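Notebook, cloth folding set, bedroom site
Thursday, entry started 10:20

Continuing from the Filtel flat. Target for this site is 80 accepted demonstrations of folding on the bed, two grippers, one operator per demonstration. We have 20 from the kitchen table at Prirklow but a table is a hard surface and a bed is soft, so I keep them in a separate folder and do not count them here.

Before the first recording I checked both grippers on the bench: fingers close evenly, pads clean, clocks synchronised. The left clock had drifted 9 milliseconds over the night. This is inside what the Gatura converter can repair, but I synchronised again anyway and wrote the value in the sheet.

Order of work for each demonstration:

Spread the green cloth by hand, then crumple it a little. Not the same crumple each time.
Start both recorders, show the pads to each other, wait for two beeps.
Pick the edge with both grippers. Press down into the cloth first, then close. If you close above the cloth you catch only air, and the operator then tries again very quickly, and this quick second try is what we do not want in the data.

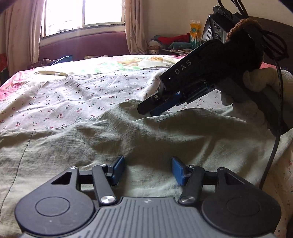 Settings today

Recorder profile: Sarmiento, bedroom version 2. Same profile as last week except the exposure limit, which I lowered. With the old limit the window eats everything on the far side of the bed. Now the window is still white but the bedding is readable. I did not close the curtains. In October the light changes a lot before noon and I prefer to have this change inside the set.

Pads: the blue ones. I would like to compare with the softer pads but only one pair has arrived.

Sheet: the cherry one stays. There was a proposal to use a plain sheet so that segmentation is easier. I am against. People have printed sheets at home, and if the model is confused by cherries it is better to learn it now.

Notes from the first block

The first fold is easy for everybody. The second fold is where we lose demonstrations. When the cloth is already double, the far layer slides back while the near layer is being carried over, and the result has a dip in the middle or one long corner. The operator sees it and wants to correct. I allowed one correction, with the gripper finger pushing from the side, because pushing is also a useful skill and we have almost 60 examples of grasping and very few of pushing.

I must decide when a fold is "finished". In the written protocol it says four corners and flat. On the bed this is not realistic. The mattress gives way under the finger and the cloth takes the shape of what is below.
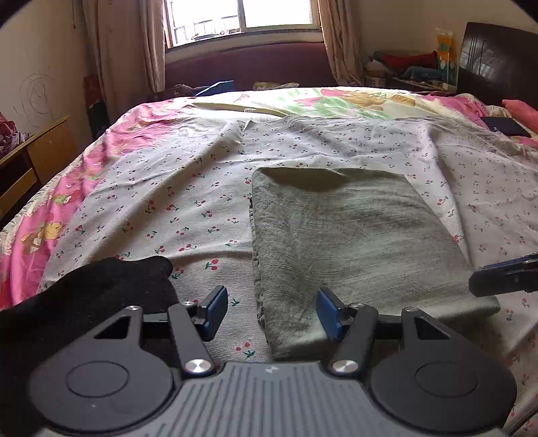

So the new rule, from the second block: finished means four sides can be recognised, no layer is hanging outside by more than one finger pad, and the operator has opened both grippers and moved them back. The third condition was missing before. In several files from the morning the recording is stopped with the gripper still near the cloth, and the converter then has no clear end state. I labelled these "cut early" and did not delete them. Maybe the last second can be repaired by holding the pose, maybe not. To ask the Prirklow side.

One more thing about labels. "Left" and "right" are written from the operator's point of view, but the wrist view of the other gripper turns this around when the two come from different sides. I found two files where the label was changed for this reason. From now on the names are A and B, with tape on the handles, and nobody writes left or right in the file name.

Also the cable. It pulls on the wrist when the arm goes across the body, and the path gets a small curve which has nothing to do with folding. I asked the operator to put the loops behind the elbow before the start. It helped a little. A longer cable would be better – I put it on the order list.

Second block, after the break
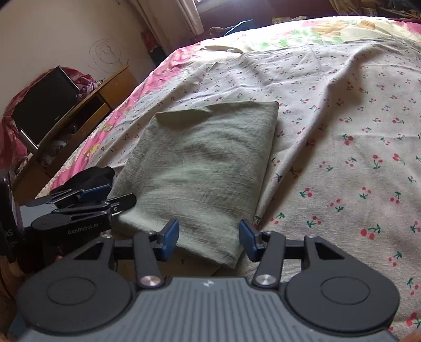

Contact between the pads and the cloth is the part of the recording I trust least. We have no force sensor in the fingers, so contact must be guessed from the opening width and from the view. Width does not help when the cloth is thin and the finger only pushes. The view helps when the pad has a different colour from the cloth, and blue against this pale green is good enough that I can mark by eye which pad is over an edge. The black fingertip is less good: where it comes near a shaded crease I could not say if it touches or only hovers. For such moments I used the label "contact unsure" and the trainer will ignore them in the contact loss.

Another problem is the print of the sheet. The tracker likes the cherries very much, they give many strong points. But when the sheet is pulled along with the cloth, the points move and the tracker believes that the gripper moved. I saw a jump like this in one file, with the gripper quite still. Pinning the sheet would solve it, but then the bed behaves differently. For now I smooth the sheet between demonstrations only if a ridge is in the working area, and I write it in the comment column.

To do before next session:

Run the converter on the second block only and look at the end states.
Replay the file with the jump, with the mask on the sheet and without.
Tape for handles, second colour.
Write the new "finished" rule into the protocol, with a sketch.
Ask if the black cloth can be a separate class. It shows lint well but the edges are hard to see against the dark fingers, and I expect more rejected files from it.

Battery of gripper B at the end of the block is low, put to charge.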